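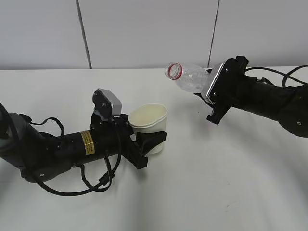 # 倒进纸杯里的那点东西

Merja Turunen 家里有一整柜玻璃杯,招待客人时她拿出来的却是纸杯。白的,没有图案,一摞一摞套在塑料袋里,从水槽下面那个柜子里抽出来,动作像发扑克牌。“喝什么?”她问。我说随便。她说随便她没有,有水。

我去 Damside 找她,为的是写一篇关于倾倒的稿子。编辑部起初想要的题目是“手冲”,后来大家发现过去两年里我们已经写过手冲的壶、手冲的滤纸、手冲的人和不肯手冲的人,于是退了一步,问能不能写“倒”这个动作本身。我说可以,说完就后悔了。倒东西有什么可写的?拿起来,歪过去,放下。我每天早上都做,做得也不怎么样,灶台上常年有一圈水渍可以作证。

Merja 教这个。确切地说,她在 Damside 的成人学校里开一门叫“餐桌服务基础”的课,其中有一个下午专门讲倒。学员多半是准备去酒店和婚宴上干活的年轻人,也有几位退休的,报名原因各异。她的教具朴素得近乎吝啬:一张白桌子,两只纸杯,一壶水。有时候连水也省了,用米,用干豆子,用从缝纫店要来的小珠子。她说米最好,米洒了听得见。

“先拿空杯子练。”她说。

我问空杯子怎么练。

“拿着。”

于是我站在她的白桌子旁边,拿着一只空纸杯,拿了相当久。

## 纸杯的脾气

纸杯是一种很容易被看轻的容器。它没有重量,没有把手,捏紧了要瘪,捏松了要滑。空的时候像什么都没拿,装了东西以后,重心忽然跑到下面去,手指却还停留在刚才那种漫不经心里。玻璃杯会用自己的分量提醒你它在,纸杯从来不提醒,出了事就往旁边一倒,一副与它无关的样子。

Merja 的要求是捏在下半截,靠近杯底的地方,那里硬,杯底那圈纸撑着,怎么捏都不太变形。初学者喜欢捏上沿,因为上沿离脸近,看得清楚。结果杯口一捏就成了椭圆,倒进来的水沿着那个尖角往外走,走得还很有方向感,通常是朝着袖子。

她让学员互相倒:一个人拿接水的杯子,另一个人拿倒水的杯子。两个人都不许把杯子搁在桌上。我原以为接水的那位比较轻松,他只需要站着。轮到我接的时候才知道,接水的人会不由自主地迎上去,倒水的人看见杯子过来了,就往后让,两只杯子在半空里客客气气地推来推去,像两个人在门口请对方先走。

“接的人不要动,”Merja 说,“你是杯子。”

我当了一会儿杯子。说实在的,这份工作比我想象的有尊严。

## 供货商的意见

给学校供纸杯的是 Stasoser 的一家小公司,名叫 Benedetti,卖纸杯、纸盘、餐巾和一种没人能叫出名字的、插在点心上的小签子。老板是 Amedeo Cattaneo,公司名字跟他没有关系,他是从一位姓 Benedetti 的人手里接过来的,嫌换招牌贵。

我在他的仓库里坐了一个上午。仓库很冷,他请我喝咖啡,用的是一只印着某支足球队的陶瓷杯。我看了看四周一直堆到屋顶的纸杯,他看了看我,说:“烫手。”

据他讲,纸杯的客人分成两类。第一类只问价钱,第二类只问颜色,问颜色的比问价钱的难伺候得多。白色是卖得最好的,可是白也有许多种。有人要雪白,有人要带一点奶油色的,有位开茶馆的女士退过一整批货,理由是杯子里面看上去“有点难过”。Amedeo 后来把那批货卖给了学校和教会,没有人再提起过杯子的情绪。

一箱 2,000 只。Merja 每次订一箱,用到下一个学期。我问他有没有教倒水的老师提过特别的要求,比如杯壁厚一点,口沿卷得紧一点。他想了想,说 Merja 提过一次,希望箱子上的胶带好撕。

口沿那圈卷边,倒是他真正愿意谈的。他拿起一只杯子,用指甲沿着边转了一圈,说喝的时候嘴唇要靠它,不然就是在喝一张纸的边。但拿纸杯往外倒,这圈边就成了障碍。水走到卷边上会犹豫,倾得太慢,它就贴着杯子外壁往回爬,顺着杯身流到手腕。茶壶有嘴,量杯有嘴,牛奶罐也有嘴,唯独纸杯是圆圆满满的一圈,哪个方向都可以,也就是哪个方向都不负责。

“所以要快?”我问。

“所以要用壶。”他说,然后起身去接电话。

## 慢一点,再快一点

Tamsin Wojcik 不同意用壶。她在 Trernerton 的一家幼儿园带班,孩子们上午的点心时间有一个环节,是把自己杯子里的东西分一点给旁边的人。东西是干麦圈。她说如果给孩子们壶,他们就会把壶当成重要的东西,为谁来拿壶打起来。纸杯人人都有,没有什么可抢的。

她准许我坐在小椅子上旁观,条件是不许帮忙。我的膝盖顶着下巴,看一个穿绿毛衣的男孩把一杯麦圈举到另一只杯子上方。他先对准,对了很久,舌头从嘴角伸出来;然后什么也没发生,杯子歪得不够。他又歪了一点,还是没有。再歪,麦圈集体出门,一半进了杯子,另一半在桌上滚开,有一颗滚到了我脚边。他低头看着那一颗,又抬头看我,我遵守规定,没有帮忙。

Tamsin 说他们都卡在同一个地方。前面那一段太慢,慢到以为没事,后面那一下又太快。大人也一样,只是大人会装作本来就打算这样。

她的办法是让杯口挨着杯口。倒的那只搭在接的那只的边上,轻轻碰着,有了支点再转手腕。这一招放在餐厅里要被 Merja 骂的,瓶口碰杯口在她那里属于大错。我把这件事分别转告了双方。Tamsin 说:“她那边又没有麦圈。”Merja 说:“让她用米试试。”两个人至今没有见过面,我觉得见了会很热闹。

从幼儿园出来,我在街角买了一杯热巧克力,纸杯,带盖。盖子上有个小孔,正对着我的下巴。

## 桌子

关于白桌子,我本来没打算写。可是这几处地方都有白桌子,教室里是白的,幼儿园的小桌也是白的,后来去拜访的那位 Venkatesh Sundaram,家里厨房的台面还是白的。他在 Stasoser 替人设计小厨房,专做那种转个身就会撞到冰箱的。我问他白色有什么讲究,他说客户觉得显大。

“真的显大吗?”

“显脏。”他说,“不过量房子那天还没有脏。”

他的台面上摆着一排纸杯,里面分别是盐、糖、小苏打、两种我认不出的粉。他最近在搬家,罐子都打包了,只好先拿纸杯顶着。没有标签。他说他认得,然后当着我的面尝了一种,停顿片刻,把杯子挪到了另一头。

Venkatesh 对倒东西的看法是全篇最不浪漫的。他认为洒出来是空间问题。人站得别扭,手肘没有地方去,当然会洒。一个人倒东西,两只手各管一只杯子,两边的胳膊都得能伸开,中间再留一块什么也不放的台面。台面上一旦放了东西,人就会绕,绕的时候手腕就不在该在的位置了。他替客户画图,总要在水槽和灶台之间画一块空地,客户也总要问那里放什么。他说放空气。客户点头,搬进去以后在那里放面包机。

我回家看了看自己的灶台。水槽和灶之间放着一台面包机。

## 期末

Merja 的课以一场小考结束。我去旁听的那天是星期二,来了一屋子人,都比我年轻,除了坐在最后一排织东西的那位。考题简单:把一杯水倒进另一只杯子里,再倒回来,两只手都悬着,桌面要保持干净。她在桌上垫了一张吸水纸,湿了会变灰,没有商量余地。

Seo-ah Noh 是那天最后一个上去的。她要去 Trernerton 的一家旅馆做早餐,下个礼拜就上工,之前请过几次假,米的那一课和珠子的那一课都错过了。她站到桌前,左手拿起一只空杯子,捏在下半截,杯口朝上,举到胸前停住。然后右手去拿有水的那只。

她没有立刻倒。教室里很静,织东西的人也停了。Merja 在旁边翻名单,看起来一点都不关心,据说这是她关心的样子。Seo-ah 先把右手抬高了一点,又放低一点,找到了,手腕一转,水下去得干脆,最后那一收也干脆。倒回来的时候稍微急了些,杯壁外面挂了一滴。所有人都看着那一滴。它在杯底的边上待着,待了很久,她也一动不动地举着。

“放下吧。”Merja 说。

“放下就掉了。”Seo-ah 说。

“我知道。”

最后那滴水落在吸水纸上,留下一个很小的灰点。Merja 给了九分,满分多少她不肯讲,只说从来没有给过十分,也没有人考过 100 分,她不用那种算法。Seo-ah 很高兴,把两只杯子套在一起,问能不能带走。Merja 说拿去,箱子里还有。

后来我也上去考了。编辑部希望文章里有这一段,我尽量说得短些:接水的那只手没有动,Merja 对此表示满意。吸水纸换了一张新的。

*(Merja Turunen 的“餐桌服务基础”在 Damside 成人学校每学期开一班,报名请直接到学校前台。自备毛巾。)*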